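How Rude Was It? Measuring Incivility in the Besnard Town Council's Public Comment Period
Final report, Local Government Methods seminar
Kwaku Ankrah

1. Why I did this

Everyone I interviewed before starting this project told me that public meetings in Besnard have gotten meaner. The council members said it, and so did the people who yell at the council members. It was the only point on which the two groups agreed, so it seemed worth checking.

The worry isn't a silly one. Two council members have stopped holding open office hours, and one of them told me she now parks behind the library on meeting nights. When the council took up a new decorum rule in November, the debate over how to keep debates polite ran until 11:40 p.m. and included the phrase "you absolute turnip." I wanted to know whether that sort of thing was new or whether people had simply forgotten the old turnips.

2. What I counted

The town clerk posts written transcripts of every regular meeting. I took the public comment sections from two council terms, the current one and the one before it, and ended up with 1324 separate comments. A comment starts when a speaker is called and ends when the speaker sits down, runs out of time, or is talked over by the chair for long enough that the transcript gives up and says "crosstalk."

I sorted each comment into one of four groups: civil, sharp, insulting, or threatening. Sharp covers sarcasm and accusations of incompetence. Insulting means the speaker went after a person and left the policy alone. Threatening was supposed to mean any suggestion of harm, and I'll come back to why that gave me trouble.

My first codebook was two pages long and I was proud of it. Then I read the comments on the Dristham Road bike lane and it grew to nine.

3. Checking myself

One person deciding what counts as rude is mostly a study of that person. To get around this, I asked a classmate to code a sample of 300 comments without seeing my answers. We agreed on most of the civil ones and nearly all of the threatening ones. On sharp versus insulting we were hopeless. I had marked "I hope you're sleeping well, Madam Chair" as civil. She had it as insulting, and after reading the rest of the meeting I changed my mind.

We met on a Monday to settle the leftovers and rewrote the rule so that sarcasm aimed at a named person counts as insulting. I then recoded the entire set, an experience I don't recommend to anyone who was planning to have a spring break. 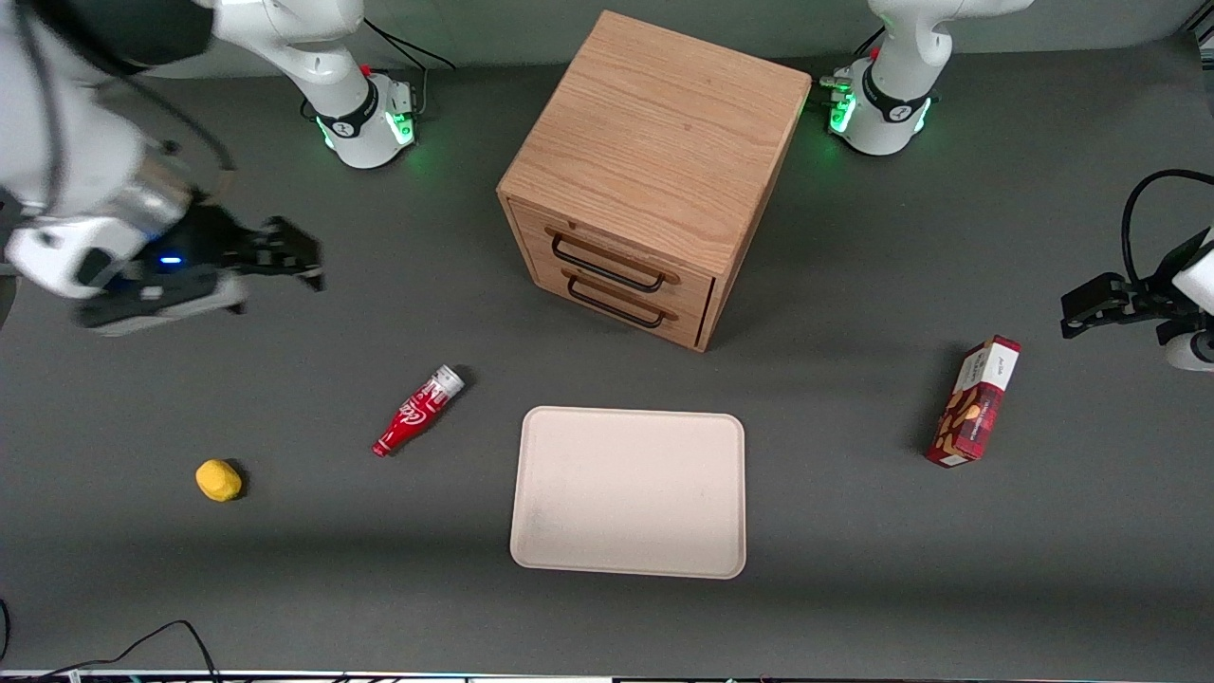

I also tried running the transcripts through Komix, a text-scoring program the department has a license for. It rated a resident's long and tearful thank-you to the fire department as hostile, apparently on the strength of the words "burning," "destroyed," and "hell." It rated the turnip remark as neutral. I kept the Komix scores in the appendix and didn't use them for anything.

4. What I found

Of the full set, 118 comments were insulting or threatening under the final rule. They were split close to evenly between the two terms, with slightly more in the earlier one. On this measure, Besnard has not gotten ruder. It was already there.

What did change was the target. In the earlier term, most insults went to the council as a body ("you people" does a lot of work in these transcripts). In the current term they go to individual members by name, and two members receive far more than the others. Both of them voted for the Asent rezoning. One of them also voted against it, on second reading, and got yelled at by both sides.

That may explain why everybody feels things are worse. Being one of seven people called crooks is unpleasant. Being called a crook by name, with your street mentioned, is a different evening altogether.

The street is where my threatening category ran into problems. Several speakers said where a council member lived without saying anything else that could be called a threat. On paper it's a fact from the phone book. The members I spoke with did not hear it as a fact from the phone book. I coded these as threatening, my classmate didn't, and we never settled it. The counts with and without them are both in Table 3, and the comparison between terms holds either way.

5. Limits

Transcripts leave out tone, volume, and whatever was happening in the back row. They also leave out everything said online, and every council member told me the online part was worse. I asked for their email and was told, politely, no.

Besnard is also one town. A resident of the next town over assured me that their meetings are much nastier, with what I can only describe as pride.

6. If someone picks this up

Start with the codebook in Appendix B, and do the double coding before you code the whole set. I'd also look at the chair. Meetings where the chair read each speaker's name and thanked them afterward seemed calmer to me, but I noticed that too late to code for it. The clerk is helpful and prefers to be contacted before noon. Don't bring up the bike lane.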